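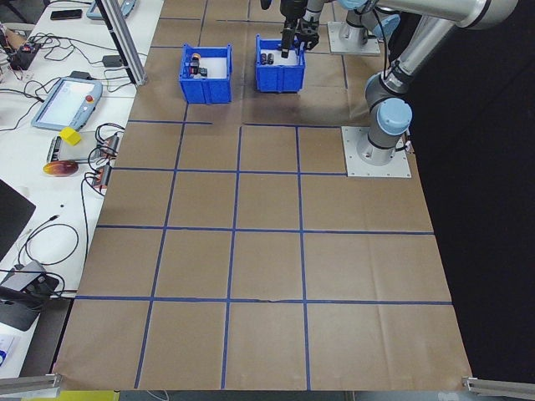
Dravdale Open Bin, Blue

The Dravdale bin is the one our customers come back for, usually a pair at a time, and we've kept it in the shop ever since Britt-Marie Halvorsen talked us into stocking it. It's a simple blue plastic bin, open at the top, and the inside floor is white. We like that white floor very much. Small dark parts show up on it right away, even late in the afternoon when your eyes are tired - and small parts are what most of you seem to be sorting! 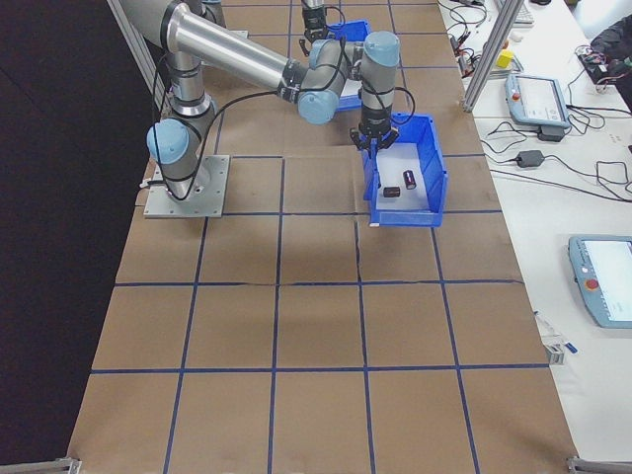

Blue Dravdale bin with a white floor and a sloped front lip, on taped brown paper.

If you're setting up a sorting table of your own, do think about what goes underneath. Plain brown kraft paper is lovely to work on, and a grid of blue tape gives every bin a square to come back to. Elisa Gatti in our shop lays hers out fresh each September and swears by it (she gets nearly 3000 small parts through her bins in a season).
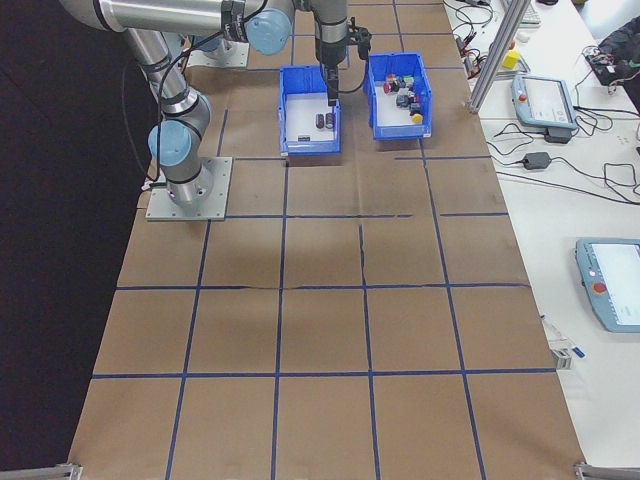 Many people like to keep one bin for the mixed odds and ends and another for the pieces they've already picked out, so we sell them in sets of 2 or 4. Single bins are available too, just ask for Edvin when you write to us. Orders placed before noon leave our Horkton store the same day.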